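April, bench 2, 9:40 a.m.

Second round of limewash tests for the Trundov house. Colleen wants the back hall in the same green as the old pantry, and the pantry color was never written down, so I am matching by eye from the chip Jarmo cut out behind the door.

Mix as follows:
Lime putty, aged, 1 part
Water, 2 parts by volume, added slowly
Green earth, soaked overnight, 60 g per liter of wash
Raw umber, a pinch (did not weigh it, should have)

Strained through the 125 micron mesh. Last week's batch went through the coarse one and left grit on every board. This one brushed out clean.

Three coats on the primed boards, damped down before each. Left 90 minutes between coats one and two. Coat three went on after lunch and I think that was too soon – it dragged a little at the bottom of board C. Board A is the best so far. Board B has lap marks where I stopped to take a call from Skunside about the putty delivery. They still owe us two tubs.

Limewash dries a lot lighter than it looks in the bucket, so no decision on color until tomorrow. Irén thinks the chip itself has yellowed and we should go a touch bluer. I would rather match what is on the wall and let Colleen pick.

Also still thinking about how a pale green sits over a big stretch of wall. The boards are too small to judge that.

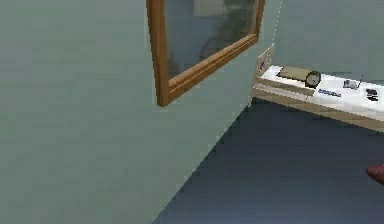 Render, pale sage on both walls, orange-brown wood picture frame.

Abena prefers this range to the darker one. The orange in wood trim does push the green cooler, so keep a piece of the hall trim next to the boards when checking them.

To do:
Weigh the umber next time
Board D with 45 g green earth
Rub test on A and B after they cure
Ask Marlene if the Yimyam brushes can be reordered, ours are shedding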